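Cuaderno de taller - Encuadernación
Sábado, julio

Sigo con el atlas escolar de 1933, el de las tapas verdes. Quité lo que quedaba del lomo con papel japonés y metilcelulosa, en tandas cortas. La cola original es animal y sale bien si se le da tiempo; con la espátula seca se lleva fibra del papel, así que no repetir lo de la semana pasada con el índice.

Estado del bloque: los cuadernillos del uno al cuatro están sueltos, el resto aguanta por la costura. El hilo está podrido en la cadeneta de pie. Decido descoser todo y volver a coser sobre cintas. Son 20 cuadernillos, más las dos láminas plegadas, que van con escartivana nueva. La antigua era demasiado estrecha y el mapa tiraba del pliegue cada vez que se abría.

Hilo: probé el Noleck fino y el medio. Con el medio el lomo engorda demasiado y no va a entrar en la tapa vieja, que quiero conservar. Me quedo con el fino, encerado. Agujeros de costura: aprovecho los originales menos los dos de pie, que están rasgados. Refuerzo ahí con tisú por el interior del pliegue.

Engrudo: 40 g de almidón de trigo en 200 ml de agua, cocido a fuego lento unos veinte minutos y pasado dos veces por el tamiz. Ha quedado más espeso que el anterior. Para las guardas habrá que rebajarlo. Guardado en la nevera en el bote con tapa azul, gastar antes del jueves.

Por la tarde, reunión corta para ver el orden de trabajo del lote Sutcliffe. Entran primero los dos álbumes de partituras, luego el registro grande. El registro necesita la prensa horizontal y ahora está ocupada con el Oren, que no se puede mover hasta que seque del todo. 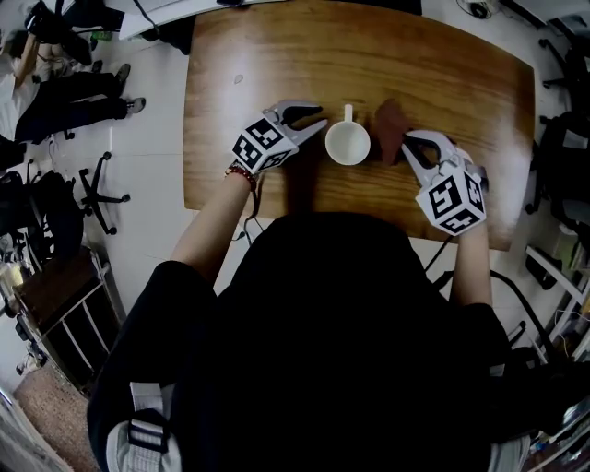
Pendiente

- Cortar 6 cintas de lino, dejando margen de sobra por cada lado.
- Pedir tela a Nolis. El verde de la muestra es más frío que el de la tapa; preguntar si tienen otro tono o teñir aquí.
- Anotar en la ficha del atlas la falta en la esquina de la lámina dos. No injertar todavía.
- Cambiar los secantes del Oren mañana y tarde.
- Afilar la chifla. El filo está mellado en la punta y deja escalón al rebajar la piel.
- Mirar si la cizalla sigue cortando desviada; si es así, guillotinar las guardas con regla.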